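Notebook, February, bench 2
Garment set, Trevau job

Started 8:30 with the intention of getting through the whole dark outerwear list before lunch. That was a nice intention. I am writing it down so that it exists somewhere.

Running total as of this morning: 371 accepted episodes in the garment set. Target is 571, a number that came out of a meeting and has the smell of one. The old towel episodes do count toward it, the napkin ones don't, and I would like to stop having that conversation.

Calibration first. The left hand's index joint came up out of range again at power-on, cleared itself on the second home, and has behaved since. Logged it anyway. If it does it a third day running I'm pulling the cover. Glove on the operator side needed re-zeroing twice, because I did the first one with my elbow on the chair arm. The instructions on the wall say not to do this. I wrote the instructions on the wall.

Task text for today, as it goes into the file: "Lay the jacket flat, bring both sleeves in, fold once from the hem." Kondik wants the sentence to stay the same for every episode and Fleltska wants five wordings per task, so we record with the one and somebody makes up the other four afterward. Guess which somebody.

Starts have to be messy. I keep relearning this. By the tenth reset I am setting the thing down in the same polite heap every time, and the policy ends up an expert in one heap. Going back to the rule from the towel weeks: pick it up by any part, turn around, drop it, don't fix it. Sleeves pointing left, sleeves pointing right, one sleeve underneath, collar hanging off the back. If it lands neatly, drop it again.

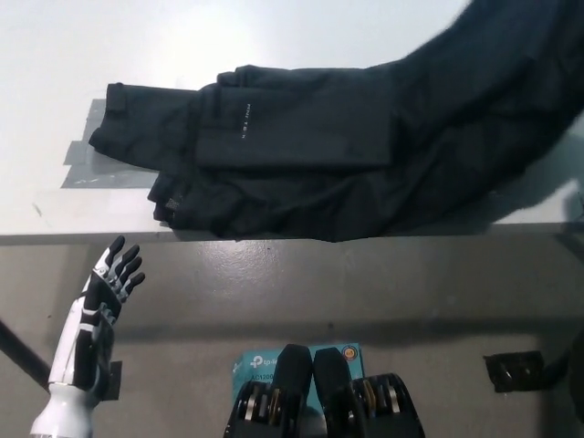

Black on white should be the easy case and in one way it is, the outline comes out beautifully. Inside the outline there is nothing. Two layers of dark cloth lying on each other look like one layer, and when I'm driving from the head view I can't tell which edge I'm about to pinch either. Took the lamp down two notches after the fourth episode to stop the tabletop washing out, and then the folds went too. Put it back up one. Somewhere between those two settings there is presumably a correct one, and I'll find it on the last day.

What went wrong, for the tally sheet:

Pinched through both layers and folded the front to the back. Kept three of these as failures, labeled, in case Hegarty still wants failures. Last month they did, the month before they didn't.

Lost a cuff halfway through the lift. It slid out slowly, and I followed it down with the hand like somebody chasing a receipt across a parking lot. Recovered on camera, so it counts as accepted with a recovery tag. These are worth more than the clean ones, in my opinion, which is not on the form.

Stopped recording before the hand had gone home. Twice. Both thrown out. The end pose matters, the trimming script looks for it and if it isn't there it eats the last few seconds of the fold.

Recorded one entire episode with the wrong task name still loaded. According to the file I unloaded a dishwasher, in 51 seconds, using a jacket. Renamed by hand and noted in the sheet.

On speed: 51 seconds is also close to where I'd like all of them. The early ones are slow because I hover. Hovering is my bad habit, but the policy picks it up faithfully, and then we all stand behind it at the demo watching it think. Going forward, if I've stopped over the cloth long enough to notice I've stopped, it's a redo.

Afternoon. Took a break, wrists complaining. Came back and did a cleaner block with sleeves first, then hem. Pulling the lower sleeve straight before touching the upper one works better for me than the other order, though I'd want someone else to try it before it goes in the instructions. Two operators doing it two ways may be better for the data than one right way. No opinion from Fleltska yet, I asked.

Sync check on the block: head stream and joint log line up at both ends. Disk has room through the end of the week if we don't save the uncompressed copies. We are saving the uncompressed copies.

Count at close: 8 accepted from the clean block, morning block still to be reviewed, and I'm not adding those to the total until I've looked at them with fresh eyes.

To do:
Mark the two lamp settings on the dial with a pen.
Something in a dark color with a zipper, the list has three and we've done none.
Ask Hegarty about failures, in writing this time.
Index joint, see above.
Write four more ways of saying "fold the jacket."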